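**产品与服务 | 基利拉(Kilura)桌面抓取仿真包更新:俯视相机与果蔬资产**

Kilura 仿真包本季发布了第三个版本,面向做桌面拾取和分拣的集成商。软件由 Skedinham 开发,Prullach 负责培训和现场支持。我们在编辑部的工作站上试用了两周,重点看三项内容:果蔬资产库、俯视渲染相机、域随机化脚本。

安装包分为核心与资产两部分,可以分开下载。核心部分包含物理引擎接口、场景描述文件和命令行工具;资产部分收录模型 73 个,每个模型附碰撞网格、惯量参数和一组表面贴图。果蔬类的碰撞网格由凸分解生成,默认精度对平行夹爪够用。做吸盘仿真时建议改用高精度网格,否则接触法线在曲率较大的部位会有跳变,密封判定随之出错。

场景用文本文件描述,桌面、物体、相机和光源各占一节。物体的初始位姿可以写死,也可以给出采样范围。采样后先做一次自由沉降,速度低于阈值才开始渲染。沉降阶段的时间步长单独设置,默认值偏保守,批量生成时可以放宽一档。

俯视相机是本版改动最多的部分。旧版只提供针孔模型,新版加入了径向畸变和曝光参数,并支持从标定文件直接导入内参。渲染器同时输出彩色图、深度图和实例掩码,三者逐像素对齐。物体只露出一部分时,掩码仍按可见区域给出,完整轮廓另存一个通道,训练时可按可见比例过滤。 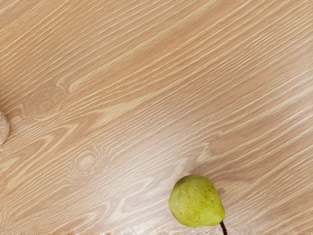
*仿真渲染图 / Kilura 桌面场景,俯视相机。供图:Skedinham*

梨这类物体对抓取规划有一定难度。侧放时果身与果颈的截面不同,抓取点靠近果颈,夹持宽度小,但离质心远,提起后容易绕夹爪轴转动;靠近果身则对夹爪开度有要求。果梗细,深度图上常被当作噪声滤掉,规划器如果不单独处理,指尖下探时可能与之干涉。仿真包把果梗作为独立的碰撞体,可以在配置里关闭。

桌面材质也值得一提。木纹属于强纹理背景,对基于边缘的分割方法是一种干扰,木节周围的环形纹路尤其容易产生误检。我们用自带的基线分割器做了对照:单色桌面上没有误检的配置,换成木纹桌面后需要上调置信度阈值。阴影柔和度由面光源尺寸控制,调得过大,物体与桌面的接触边界会变得不清楚,深度通道不受影响。

域随机化脚本可以改变纹理朝向、光源位置、物体缩放和相机高度。Skedinham 的技术负责人瓦恩·派瓦伊(Vaughan Paewai)建议先固定相机,只随机化光照和纹理,待检测指标稳定后再放开相机参数。我们按这个顺序生成了 4000 帧,单卡用时 19 小时,中途没有崩溃。输出目录的命名规则与旧版不兼容,附带的转换脚本只处理彩色图和掩码,深度图需要自己改名。

不足之处有三点。其一,果蔬按刚体处理,没有表皮压伤模型,夹持力上限只能靠用户自己设定。其二,摩擦系数对整个物体取同一个值,果皮与果梗不作区分。其三,文档里关于手眼标定的一章仍沿用旧版界面,菜单名称对不上。Prullach 的梅斯芬·阿杜尼亚(Mesfin Adugna)回复说,压伤模型不在近期计划内,文档会在 9 月随补丁一并修订。

授权按工作站计费,每年 1570 欧元,含资产更新和邮件支持,现场培训另计。高校实验室可申请教学授权,功能相同,不含邮件支持。旧版用户在授权期内可直接升级,场景文件须先用迁移工具转换,自定义材质要手动检查一遍。

最低配置为独立显卡和 Linux 系统,Windows 版仍处于测试阶段,暂不支持批量渲染。试用授权向 Prullach 申请,请注明夹爪型号和所用机械臂的接口类型。

(试用与撰稿:芬利·麦凯)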